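How to fold waffle towels so they stack

Waffle towels are light and dry quickly on the line, but they are awkward to fold. The raised squares catch on each other and the edges creep out of line as the layers build up. The method given here works for bath and hand sizes and makes a flat rectangle that will sit on an ordinary airing cupboard shelf.

What you need

A clean, flat surface bigger than the towel when it is folded in half. A table is easier on the back than a bed, and a bed gives too much under your hands. The towel should be fully dry. Waffle cloth holds damp in the cells after the hems feel dry, so press your palm on the middle before you start.

Folding

Lay the towel out with the long side facing you. Take hold of two corners and give it one good shake first if it has come off the line stiff.

Smooth it from the middle outwards with the flat of your hand. Don't pull at the corners. Waffle weave stretches, and a corner that has been pulled will sit out of square for the rest of the fold.

Bring the left short edge over to the right short edge. Line up the hems before you press the fold down.

Fold the far long edge towards you so that it meets the near one. You now have 4 layers. For a hand towel you can stop there. For a bath towel, fold once more, left to right, and run your forearm along the fold. 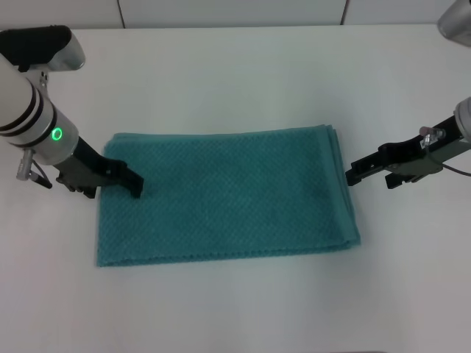 Should I iron a waffle towel before folding it?

Leave the iron out of it. Pressing flattens the weave, and the towel then takes up less water until it has been washed again.

Getting the edges even

A small step between the layers is normal with this cloth. If it is wider than a finger, open the last fold only and slide the top layers back. There is no need to begin again.

Stacking

Put the thick folded side to the front of the shelf and the loose edges to the back. Our shelves at Dundton are 26 cm deep, and a folded hand towel fits with a little to spare. Keep bath towels in piles of no more than 3, as taller ones lean. Clean towels go in at the bottom of the pile.

Adom Gbeho
Updated 15th September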